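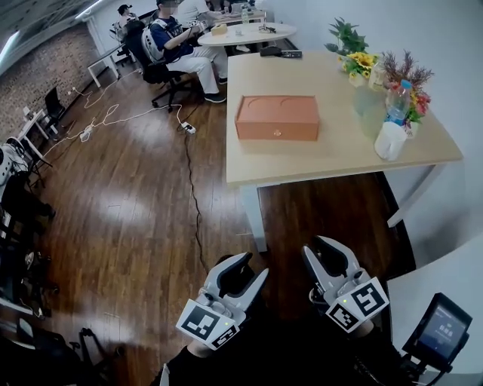 A light wooden table.

2021-06-17

Since March I live in Ristlow, and until last week I ate my dinner on the windowsill. It is a good windowsill, wide and at the right height if I stand. But a person of my age should sit when she eats soup, so I decided to look for a table.

I thought this would take one afternoon. In my childhood home the table was simply there. It was dark, very heavy, and my grandmother covered it with a plastic cloth that stuck to our arms in summer. I never asked where it came from or who had paid for it. So I had no experience in this matter, and I began by reading too much. I learned that oak is hard and pine is soft, that oil must be repeated and lacquer must not, and that people on furniture forums are often angry with each other.

First I went to Zariņš, the secondhand store behind the bus station in Mudska. They had a round table with one leg in the middle, which I liked at once. The price was 100 and I had the money in my pocket. Then I put my elbow on it and the whole thing leaned toward me like a tired horse. The man in the store said it only needed one screw. I looked underneath and I could see the places of many earlier screws.

After this I visited a proper showroom. The cheapest table there was 238, without chairs, and the most beautiful one was almost 2000. I walked past the beautiful one three times. It had a very thin edge and the wood was pale and quiet, if I can say this about wood. In my language we have a word for a thing that does not disturb the room. I have looked for the English word and did not find it.

I bought the cheap one. It is birch, and it has room for 2 people, or for one person with a newspaper. I carried the top up the stairs by myself and a neighbor carried the legs – we have said good morning to each other for months and this was our first longer conversation. She told me to oil it before using it, and to put the oily rags outside in water, never in a closed trash can. I did as she said. The oil smelled of nuts and the kitchen was not usable for a whole evening.

Now it stands by the window, and I see that I am sitting much longer after meals. Before, I ate and washed the plate and went to do something else. Yesterday I wrote two letters there and peeled all the potatoes for the next day. There is already one ring from a cup near the corner. I was upset for some minutes, and then I put the cup back on it.

I still need a second chair. Zariņš has some, and this time I will look underneath first.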